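Cómo filtrar los brillos antes de planificar un agarre

En la primera parte dejamos lista la calibración de la cámara de cabeza, y más de uno me escribió para contarme que el planificador seguía viendo obstáculos fantasma cerca del fregadero. Tranquilos, a mí también me pasó, y le dediqué buena parte de marzo. El acero cepillado y las encimeras pulidas devuelven la luz como quieren, y el mapa de profundidad se llena de huecos y de picos.

Lo primero es abrir el panel de percepción de Lukton y activar la máscara de saturación. Yo pongo el umbral en 231; con valores más bajos se empiezan a perder los platos claros, y da mucha pena verlos desaparecer.
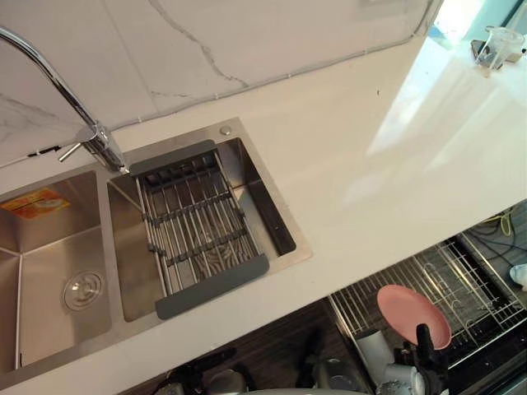 Después viene el filtro temporal, que promedia 5 lecturas seguidas. Podéis subirlo si el brazo está quieto, pero en movimiento deja estelas muy feas. Las varillas finas merecen un cuidado especial – un escurridor, las púas de un lavavajillas – y para ellas conviene desactivar el relleno de huecos, que las convierte en una pared maciza.

Guardad el perfil, reiniciad el nodo y lanzad una planificación en vacío, con los motores deshabilitados. Si tarda más de 60 milisegundos, reducid la resolución del mapa y probad otra vez, con paciencia y un café al lado.

Efraín Puma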